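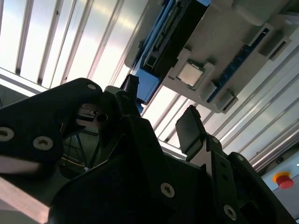

Werkstoffe im Alltag, Einheit 5: Aluminium

Skript zur Vorlesung, Fassung Juli. Bitte vor der Übung einmal ganz lesen. Die Aufgaben am Ende besprechen wir gemeinsam.

5.1 Vom Erz zum Metall

Aluminium ist in der Erdkruste sehr häufig, aber es kommt fast nie als reines Metall vor. Man gewinnt es aus Bauxit. Im Bayer-Verfahren wird das Erz mit heißer Natronlauge behandelt, dabei löst sich das Aluminiumhydroxid, und der Rotschlamm bleibt zurück. Nach dem Ausfällen und dem Brennen erhält man Aluminiumoxid, ein weißes Pulver.

Der zweite Schritt ist die Schmelzflusselektrolyse. Reines Aluminiumoxid schmilzt erst über 2000 °C. Deshalb löst man es in geschmolzenem Kryolith und kann dann bei etwa 950 °C arbeiten. Dieser Schritt verbraucht sehr viel Strom. Das Einschmelzen von Schrott benötigt dagegen nur einen kleinen Teil dieser Energie.

5.2 Eigenschaften

Die Dichte beträgt 2,7 g/cm³, also ein Drittel von Stahl. Der Elastizitätsmodul liegt bei 70 GPa, auch das ist ein Drittel von Stahl. Viele Studierende vergessen diesen zweiten Wert – ein Träger mit gleichem Querschnitt ist leichter, aber er biegt sich unter gleicher Last dreimal so stark durch.

An der Luft bildet sich sofort eine dünne Oxidschicht, die das Metall schützt. Durch Eloxieren macht man diese Schicht dicker. Die Schicht selbst leitet den Strom nicht, was man bei der Erdung von Gehäusen beachten muss.

5.3 Strangpressen

Ein erwärmter Bolzen wird mit einem Stempel durch eine Matrize gedrückt. Der Querschnitt der Öffnung bestimmt den Querschnitt des Profils. Für Hohlprofile braucht man eine Kammermatrize: Das Metall teilt sich, fließt um einen Dorn und verschweißt danach wieder unter Druck. Die Legierung EN AW-6060 wird dafür oft genommen. Nach dem Pressen wird das Profil abgekühlt, gereckt, gesägt und warm ausgelagert.

Nuten im Profil sparen die spätere Fräsarbeit. Scharfe Innenecken und sehr verschiedene Wandstärken sind zu vermeiden, weil sich das Profil sonst beim Abkühlen verzieht.

5.4 Fallbeispiel Regal Skovholm

Frau Inthanon hat für das Lager in Skovholm ein Regal aus Strangpressprofilen berechnet. Ein Querträger liegt an beiden Enden frei auf und trägt in der Mitte eine Kraft von 718 N. Die freie Länge ist 3648 mm. Im ersten Entwurf war die Durchbiegung zu groß. Sie hat darauf die Höhe des Profils vergrößert und nicht die Wandstärke, denn die Höhe geht beim Rechteck in der dritten Potenz in das Flächenträgheitsmoment ein.

Aufgaben

1. Berechnen Sie das maximale Biegemoment für den Querträger in 5.4. Das Eigengewicht darf vernachlässigt werden.
2. Warum ist eine Schraubverbindung von Aluminium mit Kupfer im Freien problematisch?
3. Skizzieren Sie ein Hohlprofil mit zwei Kammern und zeichnen Sie die möglichen Schweißnähte ein.

Lösungen bitte bei Herrn Mahasneh abgeben, Raum 183, bis 16 Uhr.

Kontakt: Kanokwan Inthanon, Majdi Mahasneh | © Lehrgebiet Werkstoffe | Nach oben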